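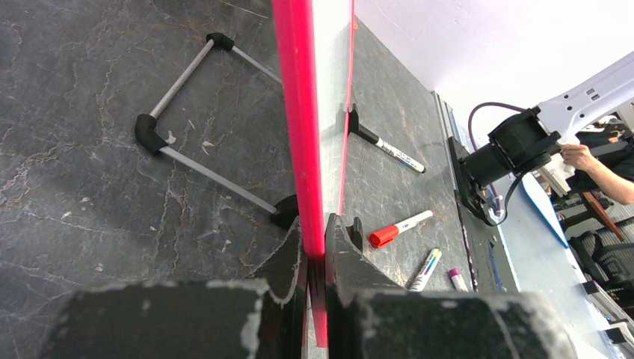
Hi Rocío,

February update from Greseck, a bit longer than the last one because there's finally something to say about the oral history project!

We now have 119 interviews recorded, and all but 3 have signed release forms. Those last few are from one family who want to talk it over with an uncle in Raden first, so I'm leaving them alone for now. Jozefína Brabec has been doing the Clornia Street interviews by herself (she grew up two doors down from the old bakery, so people just let her in) and they're the best we've got. One woman talked for two hours about the flood and then asked if we could come back so she could do the wedding.

Transcribing is slow. I told you in the fall we'd be caught up by now and we're not. The older folks switch languages halfway through a sentence, and the software we bought makes soup out of it. Jozefína and I have gone back to typing the mixed ones by hand, in the evenings mostly. The all-English ones are fine and already up on the library site.

Money: we're $200 over on travel, all of it gas and the bus fares to Raden. We're under on printing, so I'd like to move it across if that's okay with you. I'll send the receipts separately, they're a mess and I want to tape them down first. Nothing has been spent from the equipment line since the two recorders.

The listening evening at the Rahman Hall went well. We ran out of chairs! People kept talking over the recordings to correct them, which was pretty annoying at the time, but we got a list of new names out of it and four people wrote down dates we had wrong. I've fixed those in the index.

Next up is the school part. The eighth grade teacher wants short clips, under 3 minutes, with a page of notes for each one. I've done the mill strike and the ferry, and I'm halfway into the dance hall. I still need your okay on the wording of the credit line before any of it gets printed. Could you look at that first? The draft is in the shared folder, second file down.

Mornings before ten are best if you want to call.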